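Open day at Pekura, Skonham

I took the early bus out to Skonham on Thursday, October 8, 2020, along with 15 other people who had nothing better to do with a weekday. Pekura had promised a look at its kitchen robotics work. There were name tags and there was a plate of biscuits. The biscuits were gone by the time I'd spelled my name for the tag.

Our guide was Njål Nygård, who speaks softly and walks fast. He took us past the Lundgren room (locked) and into Saria, the name they use for both the simulator and the room it runs in. I'd been hoping for whirring. Saria is two desks, a big screen and a kettle. The robot practises in a rendered kitchen, where dropped things don't need mopping up, and Njål drove it through a pick for us.

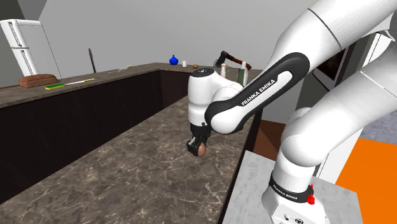
Saria demo: the simulated Franka Emika arm with an egg-shaped object in its gripper.

Somebody's kid wanted to know about the axe on the ledge. Njål said the kitchen gets stocked from a shared library of objects and whoever fills it has a free hand. I have rented places like that. The bread looked all right, mind you.

We got two goes each at the controls. My first closed the gripper on nothing at all. My second knocked something over, and I was told, kindly, that the reset button was the grey one.

They're doing it again in February. Parking is poor, so take the bus, and get to the biscuits before you do the name tag.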